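Why is a butcher-block tabletop stripy?

Look closely at some wooden tables and you will see lots of narrow strips side by side. A top like this is not cut from one wide tree. It is made by joining many small pieces of wood together.

Each strip may come from a different tree, or from a different part of the same one. That is why the colours change from cream to tan to pinkish brown. 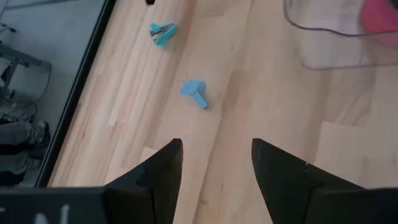 Strips of wood in a tabletop, with a few small things on it.

The thin lines running along the wood are called the grain. They show how the tree grew. A small round brown mark is a knot, where a branch once joined the trunk. The place where two strips meet end to end is called a butt joint.

Samran Klinhom makes tabletops in Grindau. He spreads glue along each strip, squeezes them all together with clamps and leaves them until the next morning. One large top can use 193 pieces. 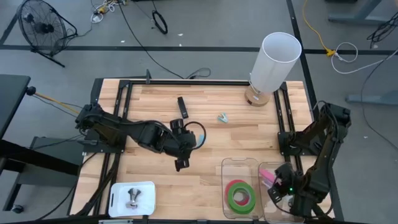
When the glue is hard, the top is sanded smooth. Then it can hold everyday things such as a lamp, rolls of tape or a binder clip.

Try it yourself: find a wooden table at home or at school. Can you find a knot? Follow one strip with your finger until you reach the joint.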